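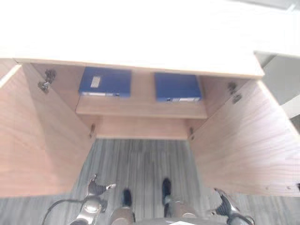
Cabinet station, doors open, two blue box files on the shelf.

4.2 Preparing the cabinet for a visitor demo

1. Open both doors fully before guests come in at 9.
2. Place the box files side by side on the shelf. Leave bare wood between them.
3. Set the arm speed to 30 percent. Vestlow ships it at 40, too fast for an open day.
4. Start the pick routine and watch the wrist view on the second monitor.

Note: Close up, the blue surface takes up most of the wrist view - this is normal.

Caution: Keep hands out of the cabinet while the arm is enabled.
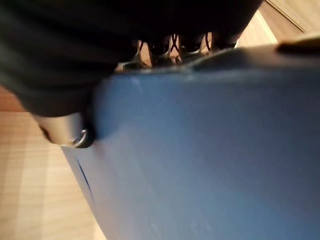
4.3 Between groups

1. Pause the routine and wait 5 seconds.
2. Put the files back by hand.
3. Report any dropped file to Nithin Krishnan.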